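Community > Film & Festivals > Storkton Festival Talk

New programmer at Storkton – thoughts?

reelkeeper
So Tatsuya Nagano is taking over the programming this October, and I'm delighted! I met him in the Lakeo lobby one year and we got talking about shorts until the staff started stacking chairs around us. He knows his stuff, and he listens, too.

marjie_b
Happy for him, but I do worry. He ran Vestthorpe when it grew to 86 films, and I missed half of what I wanted to see. I'd love for Storkton to stay small.

reelkeeper
Oh, I loved that year, Marjie – all that running between screens with a sandwich in my bag!

oldprojector
I'm with Marjie. The Lakeo seats 310 and the Stergiou room up to 300, and on a Thursday afternoon neither one fills. More films just means thinner crowds, and it's hard on a director to come all that way for two rows of people.

marjie_b
Yes, that's it exactly. I still feel bad about that sweet documentary couple.

reelkeeper
Fair point, and I felt bad for them too. Maybe I'll write to him and suggest fewer titles with a second showing of each – I'd happily sit through a good one twice.

We use cookies to remember your settings. Accept | Manage

Last updated: Thursday, 9:40 pm
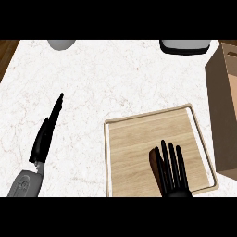
reelkeeper
And if anybody wants to add their name to my letter, send me a message before the weekend and I'll put you in.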